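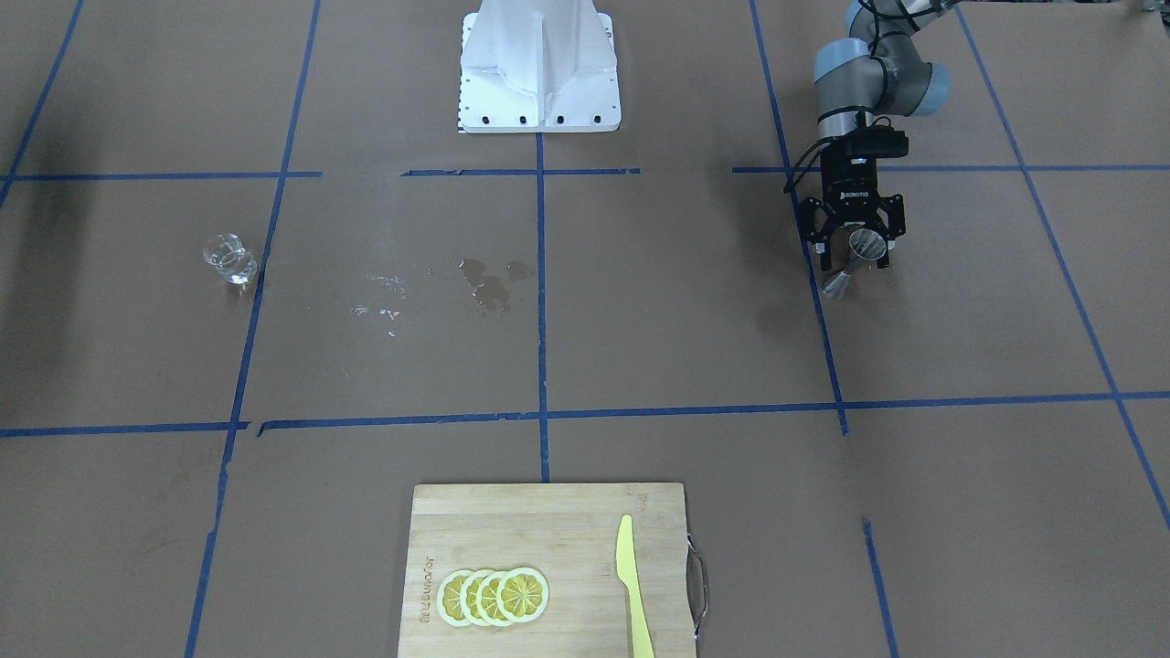
Priit Eglītis asked me in his first week whether the arms meant fewer shifts for him, and I told him I'd put the answer on this page so he could hold me to it. So, Priit: no. Your hours are your hours!

Hi, and welcome to Cletel. We mix and serve drinks for events all over Usbridge (weddings, office parties, the odd school reunion), and I started the company because I loved bartending and hated what a long night of it did to my wrists. There are 16 of us now. On a big night we pour 1000 drinks, and before we brought in automation most of that was the same small motion, jigger up, jigger down, until closing.

These days we're teaching the arms to take on measuring and pouring. It's slow going and it's messy, and I won't pretend otherwise. We do it on brown paper with tape lines, a glass of water and a few slices of lemon, and everybody on the crew gets a say in what the arms try next. Some folks love the practice bench. Some would much rather be out front talking to guests, and that's fine with me.

What has changed for the crew? Two of our bartenders now split their week between the bar and the bench, at the same pay. Everyone gets 60 paid minutes a week to learn the controls, and we've rewritten the closing checklist (again). Recipes, tasting and garnishes stay with people.

Want to come by? We have open bench afternoons all through May, at the Luik building, second door past the loading dock.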